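Folding (laundry)

Print this article | E-mail this article

Folding is the stage of laundry at which dry, clean cloth is reduced to a shape that will go into a drawer. It follows drying and precedes putting away, although in many households the last two stages are separated by several days and a chair. It is among the most widely practised of domestic skills and among the least often improved, most people having settled on a method by the age of twelve and defended it since.

Definition and scope

The term covers any deliberate doubling of cloth along a line. It does not usually cover rolling, which has its own followers, or bundling, which has far more of them but no literature. Hanging is regarded as an alternative to folding and not as a branch of it, a position that people with large wardrobes tend to find obvious.

The domestic economist Emília Baláž divides the work into three phases: presenting, in which the cloth is held up by two corners and allowed to fall straight; laying, in which it is lowered onto a flat surface; and closing, in which the folds are made. Her handbook, issued by the Nostham Institute of Household Practice, gives 43 folds for ordinary articles. Eleven of these are for napkins, and readers have tended to skip them.

The folding surface

Almost any level surface larger than the article will serve. Beds are the most common choice in private houses, being large, clean and at a height that punishes the lower back. Tables are better. A covering of plain cloth stops the article from sliding and protects it from whatever the table was last used for, but the covering must itself be kept smooth, as a crease underneath is easily mistaken for a crease on top. Many a patient smoother has spent a minute on the wrong layer.

A pale covering is generally advised for dark articles, and the reverse. The Pellwood laundry, which for a time folded white sheets on white tables, is said to have sent out a table cover with a customer's order and received it back ironed.

The distance between washing machine and folding surface is a matter of taste. Where the two share a room, the top of the machine can be relied upon to fill up with small objects, and a machine so furnished is no longer available for folding. Baláž calls this 'the loss of the lid' and offers no remedy.

Methods

Presenting is normally done by the upper corners. If the cloth is held at equal tension, the lower edge will hang level; if one hand gathers more fabric than the other, that side falls in creases and the fold begins crooked. The usual correction is to let go of the bunched side and take hold again nearer the corner. The usual practice is to carry on regardless.

For long-sleeved garments there are two main schools. The Grorneck fold lays the garment face down, brings each side to the middle with its sleeve turned back along the body, and closes from the hem upwards. The Yu fold, named after the district where it was first taught, starts with the garment lying sideways to the folder and doubles it along its length before the sleeves are dealt with at all. It is quicker, and leaves a crease down the front which its supporters describe as smart.

In both, cloth may be lifted near the middle to free a trapped layer. This is harmless so long as the ends stay put.
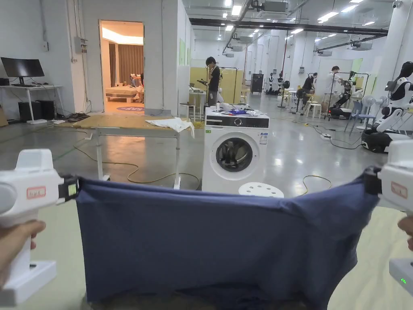
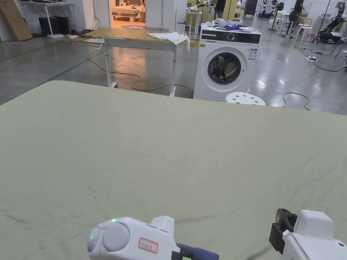
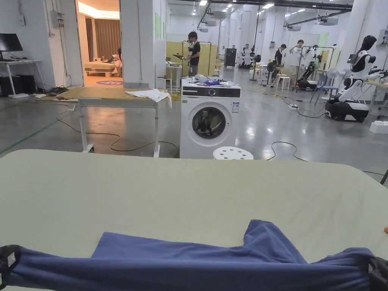

Large flat articles are simpler in principle, since they have no sleeves, and harder in practice, since they are wider than the person folding them. Two people can fold a double sheet in well under a minute, provided they agree in advance which way to turn. The fitted sheet is treated separately by most authorities, and by some not at all.

Speed and competition

Chenxi Xue's survey of commercial laundries remains the usual source for working speeds. She recorded 469 shirts folded by one experienced hand in a single shift and noted that the neatest of them were made before lunch. Her proposed standard of 30 shirts for a trial of skill was adopted by the Nostham show, which has held a folding class every August with varying attendance. Entries are judged on squareness, evenness of stack and what the schedule calls 'general calm'. An attempt to fold 1000 tea towels in one afternoon was abandoned when the hall was needed for a dance.

Criticism

Objections to folding are of long standing. The chief one is that the article will shortly be unfolded. Underwear, dusters and children's pyjamas are most often named as things that could be excused altogether, and Baláz's own handbook concedes the dusters. Defenders reply that a folded drawer holds more – a claim Xue tested and found to be true until somebody looks for a particular pair of socks.

See also: Airing cupboard; Ironing; Mangle; Odd socks

Filed under: Home and Household > Laundry > Techniques

Last updated: January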